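Ferska – chores and bench tasks working group, minutes, December

Present: bench team, software, one observer from the Tasside site. Start 2:30 p.m.

## 1. Previous actions

- Cable routing at the near edge of the table: still open.
- Task list from Osham received and merged with ours. Duplicates removed.

## 2. Lunch box and plates

The group went over the two-arm task. The layout has a latched lunch box between two plates, with a small item on each plate. Opening the box, packing it and closing it are scored as separate steps.

Software reported 100 attempts at the full sequence, 30 of them completed without help. Most stops came at the latches. Picking from a plate is no longer the main problem, except when an item lies against the rim and one finger has no room to go down beside it.

Bench team asked whether the push-button switch counts as a household item. Agreed that it does not. It stays in as the shop-floor part – same grasp, different shape – and results for it will be listed separately. 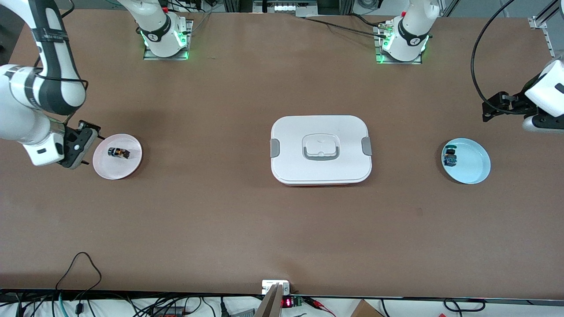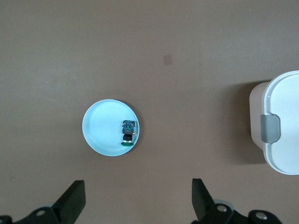 ## 3. Can this be offered as a chore yet?

Tasside's view is no. A person packs the box in a few seconds and does not need the plates in set places. Pylypenko asked in writing for a figure it could plan on. The group declined to give one until the latch step has been run 3,000 times across different boxes.

Kitting small parts into an open tray was thought closer to ready. No objection to a limited trial at Osham, with an operator present.

## 4. Actions

- Software: split latch failures into "missed" and "slipped" in the log.
- Bench team: get 4 more boxes with different clips.
- Tasside: send cycle times for manual packing.
- Reply to Pylypenko – draft to be circulated before it goes out.

Closed 3:40 p.m. Next meeting at the same time, Tasside to host.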